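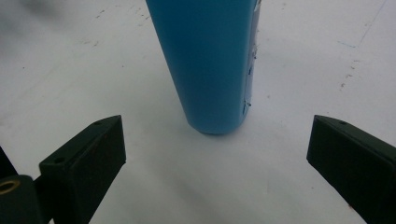

Blue cylinder on a pale surface.

October, 4 p.m. -- claims review notes

Spent a good long afternoon on the Wundholm intake forms, the ones from families whose babies were given the Premitine drops. Apolinar Valdovinos had kindly sorted them by county before I got in, bless him. 39 have full pharmacy records; 7 are missing the birth hospital's discharge sheet, so I've written to Nonderberg asking for copies again (second time, and I was very polite!).

Dosage column still muddled -- some forms give drops, some millilitres. I've left both in until Pillai's pharmacist rings back.

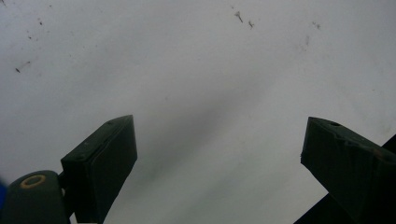 Still to do

Chase the 4 unsigned consent forms. Ask Apolinar whether the limitation dates run from birth or from diagnosis, as I've pencilled in both and would dearly like to rub one out.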